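Grulbridge Community Board > House & Home > Woodwork and Floors

Topic: Oil or poly on an old table top?

skerk_jeanie
Started January 25, 2025

We picked up a long table when the Lennox hall sold off its furniture and I need to refinish the top. Paid 300 for it, delivered. It has an old finish that has gone cloudy at one end and is worn through to bare wood at the other. I don't know what the finish is. I don't know what the wood is either.

It will be our everyday table, so two kids, homework, hot dishes, the works. My husband wants polyurethane. My brother-in-law says oil and only oil. What would you put on it?

Jeanie Imrie, Skerkmont

plankton_bob
Poly. Three coats of satin, oil-based, sand lightly between coats. You will not think about it again for ten years.

villads_i
Before you pick a new finish, find out what the old one is. Put a little denatured alcohol on a rag and hold it on a spot underneath for a minute. If it gets sticky, it's shellac. If nothing happens, try lacquer thinner. If that softens it, lacquer. If neither does anything, it's probably varnish or poly and you will be sanding or using stripper.

Cloudy at one end sounds like shellac that had damp or heat on it.

And I disagree with Bob about ten years. I did my mother's table in poly and it was scratched through in two places by the third summer. You can't patch it. You have to take the whole top down again.

plankton_bob
You can patch it. Scuff the area, feather in a thin coat. I've done it plenty of times.

villads_i
You can patch it and then you can see where you patched it.

skerk_jeanie
Did the alcohol test. It went sticky in less than a minute, so shellac, I guess. Is that good or bad?

villads_i
Good. It comes off with alcohol and steel wool. Open the windows, wear gloves, and no pilot lights or heaters going. Work in sections and wipe up as you go or you'll just be moving it around.

marmalade_hinge
Is it an actual old one? If it's from the original hall I would leave the shellac alone and just clean it. People strip these things and then regret it. My aunt in Grovunness had one her family always claimed was from 1597, which was nonsense, but it was old, and she had it sanded down to bright wood. It looked like it came from a kit.

skerk_jeanie
It's not that kind of table. There are machine-cut screws all through it and a pencil note underneath dated July of 1968. I'm fine with stripping it.

plankton_bob
Then strip it and poly it.

turnip_lathe
I'll take the other side. Hardwax oil. I've had it on our kitchen table for 5 years and when it gets dull I rub in a little more. Takes an evening. Water rings do happen if a glass sits overnight, I won't pretend otherwise, but they mostly sand out by hand. Two thin coats and buff off everything that doesn't soak in. People leave it on too thick and then complain it's tacky.

One warning — lay the oily rags out flat outside to dry. Don't ball them up in the trash. They can catch fire.
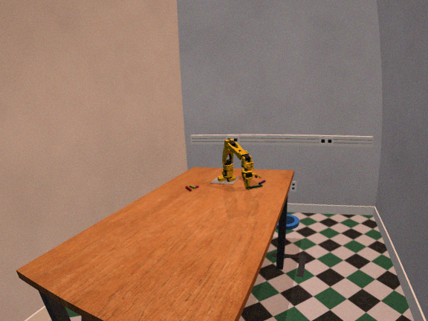
On color, oil will warm it up quite a bit, and so will oil-based poly. If you want the wood to stay pale you need a water-based finish. Try it on the underside first and give it a couple of days before you decide.

marmalade_hinge
Agree on testing underneath. Also do the bottom as well as the top, at least one coat. A long board finished on one side only can cup.

plankton_bob
That gets repeated a lot. Most old tables were never finished underneath and they're still flat.

marmalade_hinge
And most of those have been in the same room for 50 years. Hers just moved from a cold hall to a heated house.

skerk_jeanie
Thanks everyone. I stripped the cloudy end this morning and it came up well. I'm going to try the oil on the underside, and a patch of satin poly next to it so my husband gets his vote. What grit should I stop at before oil?

turnip_lathe
150 for hardwax, or whatever the can says. If you go much finer it doesn't take as well.

villads_i
Same here, 150. Vacuum it and wipe with a barely damp cloth, then let it dry before you start. Check the screws while you're under there, too. The ones on my mother's table had all worked loose.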